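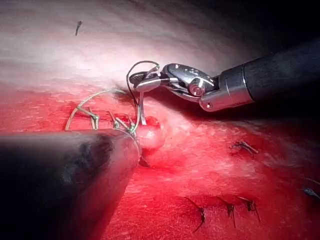
How far apart should the stitches in a wound be placed?

In most tissue, the gap between one stitch and the next is twice the distance from the stitch to the wound edge. Delicate tissue wants smaller bites set closer together.

Contents > Part Two: Closing > Chapter 6: Thread, Needle, Knot

Chapter 6
Thread, Needle, Knot

Everyone arrives at this chapter believing that they can tie a knot. They have been tying their own shoes for years, with only the occasional fall, and they see no reason why a wound should be harder than a shoe. By the end of the first practical they have usually found the reason. A shoe holds still, it is dry, and when the bow comes undone at the bus stop you bend down and do it again.

Stitching is an old trade and has never been short of advice. A household manual printed in Ponham in 1617 tells the reader to close a cut "as a good wife would close a goose", which is poor guidance on spacing but sound on attitude. The goose is to be shut so that nothing comes out, and it is not to be strangled. Most of what follows in this chapter is an expansion of that remark, with diagrams.

6.1 What a stitch is for

A stitch holds two edges together while the body does the joining. The thread is a clamp with good manners. It needs to be tight enough that the edges touch along their whole depth and slack enough that blood can still reach them. Beginners pull too hard. They do this because a tight stitch looks tidy, and because tissue, unlike an examiner, doesn't complain straight away. Swelling comes later, and a stitch that was snug in the afternoon may be cutting in by the following morning.

The word to remember is "approximate", used as a verb. You approximate the edges. Adaeze Effiong, who taught the practical course at Clondon for many years, wrote it on the board at the start of each term and rubbed it out only when she needed the space for something more insulting.

6.2 Interrupted or continuous?

An interrupted line is a row of separate stitches, each with its own knot. It takes longer to put in. Its great merit is that the stitches don't depend on one another, so that if one gives way its neighbours carry on and the seam may hold. In the picture that opens the chapter three knots are already sitting along the seam, and the thread is out for more work.

A continuous line is a single thread running from one end to the other. It is quick, and it spreads the pull evenly. It also stakes the whole wound on two knots and on nobody having nicked the thread in the middle with the tip of an instrument. Both methods are respectable. Surgeons hold strong opinions about which is better, and these tend to match whatever they were taught first.

6.3 The loop, and where to keep it

Loose thread has ambitions. Left to itself it will catch on an instrument, fall under the needle or wrap itself round something you would prefer to leave alone. Before each throw, know where the long end is and where the short end is. Lay the long end away from the work in a wide curve, with room to come back. Short ends should be short but not mean; a tail you can't grip is a tail you will be chasing.

Practise first with 40 cm of cord on a folded tea towel. Then use proper suture on a sponge, and after that a wet sponge, at which point many students discover language they didn't know they had. Tie 100 square knots before moving on. If they slip, look at the second throw, which has probably gone the same way as the first and made a granny. Erick Muriithi's drawings on page 79 show the two side by side, and it is worth looking at them until the difference becomes annoying.

6.4 Before you begin the exercises

Have good light and a chair of the right height. Put the tea away. Cut your thread before you pick up the needle, and keep the needle in view from the moment it leaves the packet until it goes into the sharps bin.

Related chapters
Chapter 5: Edges, Clean and Otherwise
Chapter 7: Taking Stitches Out
Chapter 9: Drains and Dressings
Appendix B: The Odukoya Practice Sheets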